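## 4. Setting up rumour alerts in Femau

Femau sends you a message when a star you follow does something, or is said to have done something. It can't always tell the two apart.

1. Open Flidus, the settings page, and pick your favourites. The limit is 1,000, so most soap casts will fit.
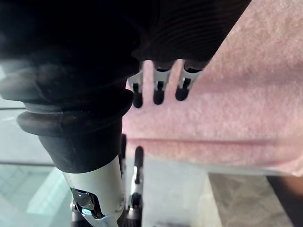 A reader asks whether bands count as one favourite or as several. They count as one until they split up.

2. Choose a trust level. Level 2 waits until a story has appeared in two places. Level 1 doesn't wait for anything.

 **Note:** "A close friend of the star" counts as a place.
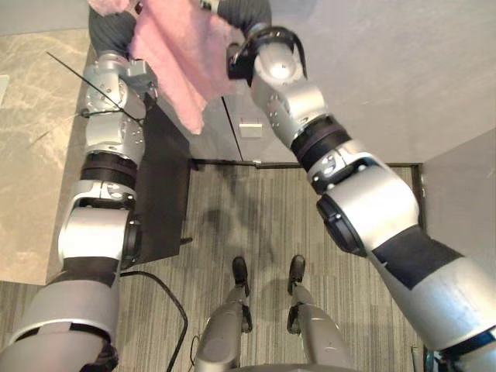 If you leave the level blank, Femau picks Level 1 and your evenings will be busy.

3. Switch on Cele, the filter that hides stories you've already seen. Engagement stories come back more often than most, so give it a day to settle.
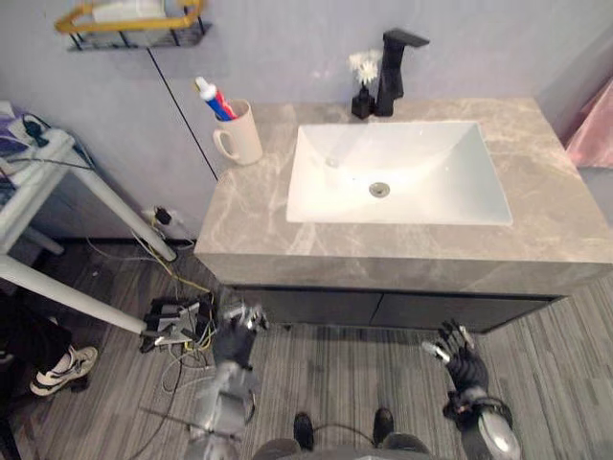 4. Set your quiet hours. Midnight to 7 am suits most people outside awards season.

**Caution:** Don't follow the whole cast of *Huncombe* during the final. The last one set off almost 2,000 alerts, mainly concerning a hat.

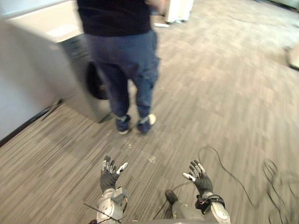
Another reader says the hat alerts can be muted by hand – press and hold the story, then choose "Enough". They can, but you'll need to do it again for the reunion show.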